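OK I have been measuring what every plug in my apartment uses for a month now and I need to tell people about it. Thread!

It started with the June bill. 516 kWh for a one-bedroom in Natton, with the AC barely on. I stared at it over breakfast and then went and borrowed a plug-in meter from the Ziller Street tool library (free for 20 days, go get a card if you live near it).

The way it works: meter goes in the wall, thing goes in the meter, you leave it alone for a full day and write down the number. One day is the minimum for a fridge. An hour tells you nothing because the compressor cycles on and off.

First surprise was the fridge. I was sure it would be the villain. Old, hums, covered in magnets. It was fine! Totally normal! I apologized to it.

Second surprise was the dehumidifier in the bathroom closet. I'd forgotten I owned it. It had been running day and night with the dial turned all the way up, and it was by far the hungriest thing on the list. Dial is now at the middle setting and the closet smells exactly the same.

Someone asked about phone chargers. I tested four of them with no phone attached and the meter showed zero on every one. They do use a tiny bit, the meter just can't see anything that small. So unplug them if it makes you happy, but don't lose sleep.

The TV corner was worth doing though. TV, speaker, and an old Kisitz cable box I only use for baseball. The box pulls nearly the same power off as it does on!! It has a little red light and that light is a liar.

So that whole corner is on one strip now, and the strip gets switched off at bedtime. It takes a second. The box needs a few minutes to wake up the next day, which I can live with.

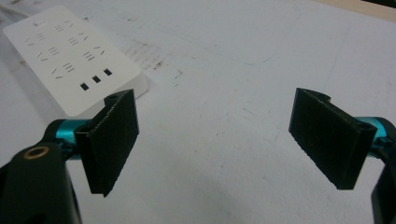

Things I would NOT put on a strip like that: space heater, window AC, microwave, fridge. Those go straight into the wall. And please don't plug one strip into another one, I know it's tempting, I had two chained behind my desk until last week.

Check the label on yours too. There's a max load on it somewhere, usually on the bottom in the tiniest print known to man. Add up what you've got plugged in and stay well under.

Desk setup update for those following along – the monitor is 20 watts, way less than I guessed. The Magalhães laser printer is the funny one. Asleep it's nothing, then it wakes up and spikes like a toaster.

I put all of it in a spreadsheet with a column for watts on, watts off and hours per day. Happy to share a blank copy, just reply and I'll send the link.

Next up is the washer, cold versus warm. Meter goes back to Ziller Street on Thursday so I'd better get some laundry dirty.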